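How to run a toy library session in a village hall

A toy library lends toys to families in the same way that a book library lends books. Families pay a small fee or nothing at all, take a few things home, and bring them back at the next session. This guide covers what you need to set one up, how to lay out the room, and how to keep track of what goes out. It is based on the way we run ours at Takalano, which opened in January with two shelves and a borrowed trolley.

What you need before you start

A room with level access and a toilet. A hall kitchen helps but you can manage with a flask. You will want two or three folding tables, a rug or foam mats for babies, and lidded boxes for storage. Clear boxes cost more and are worth it, as you can see what is missing without opening them.

You also need insurance. Check what the hall's own policy covers and ask for it in writing. Ours covered the building but not the loan of equipment, so we took out a separate policy.

Work out your budget for stock. We spent £275 on the first lot of toys, nearly all second-hand, and another sum later on puzzles and ride-ons. Don't spend everything before you open. The first few sessions will tell you what people ask for, and with us it was train track and play kitchens.

Choosing toys

Look for the safety marking on anything you buy. If a second-hand toy has no marking and no maker's name, leave it. Soft toys are hard to clean between loans and we stopped taking them. Battery toys are fine as long as the battery cover is held shut with a screw.

Toys that come as a set lend better than single items. A shop till with its money, a doctor's case, a tea set with cups. Put the whole set in one drawstring bag and write the number of pieces on the tag. Akua Amegashie, who sorts our stock, keeps sets to 16 pieces or fewer. Anything bigger gets split into two bags, and fewer bits go missing that way.

Setting out the room

Put the tables out before you open a single box. Leave enough space between them for a double buggy. White or pale table tops are easiest, as you can see at a glance whether they need a wipe and whether a small piece has been left behind. 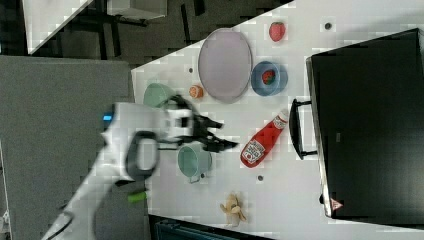
Checking toys in

Do returns before loans. If you try to do both from the same table you will lose track by the second family.

1. Take the bag and read the name and number on the tag.
2. Tip everything out and count it against the tag while the family is still with you.
3. Look for cracks, sharp edges and loose parts. Pull gently on wheels, handles and lids.
4. Mark the loan as returned in the book.
5. Put the toy in the cleaning box. It doesn't go back on the shelf until it has been washed.

If a piece is missing, write it down and ask the family to look at home. We don't charge for lost pieces. Most turn up under a sofa within a week or two.

Cleaning

Hard plastic goes in warm water with washing-up liquid, then gets rinsed and left on a rack. Play food and pans can be done in a bowl at the hall if you have a draining board. Wooden toys should be wiped with a damp cloth and dried straight away. Soaking lifts the paint and swells the joints.

Anything with holes or slots needs a small brush. An old toothbrush does the job. Toy sieves and colanders collect playdough in particular, and it sets hard if it is left. Pick out what you can with a cocktail stick first, then soak.
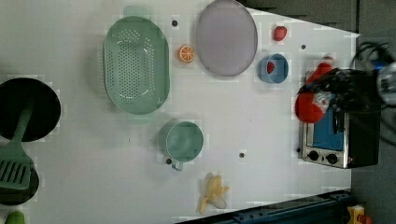 Allow more time for drying than you think you need. Bags packed damp will smell by the next session, and mould inside a bath toy can't be got out at all. If the hall is cold, take the wet things home in a crate and bring them back bagged.

Keeping records

Paper works for a small library. We use a hardback book with one page for each family and a card for each toy. The card stays in a box at the desk while the toy is out and goes back in the bag when it comes home.

Each family can have 4 toys at a time for up to six weeks. Bigger items such as ride-ons count as two. Write the return date on a slip and put it in the bag, then send a text a few days before it is due.

The group at Bestolo keep theirs on a spreadsheet, which is easier to search. It does mean somebody has to type up the session afterwards if there is no signal in the hall. The paper book has never failed us, although it did get orange squash on it.

Staffing the session

Two people can run a quiet session and three is comfortable. One does returns, one does loans, and the third keeps an eye on the mats and makes the tea. Agree beforehand who holds the key – we once had five adults in the car park and the key in Dasanska.

Start packing away twenty minutes before the end. Put out a box for stray pieces by the door and look through it last, after the floor has been swept. Check under the mats too.

If you would like a blank copy of our toy card and family page, ask at the desk or leave a note in the Abubakari Hall letterbox.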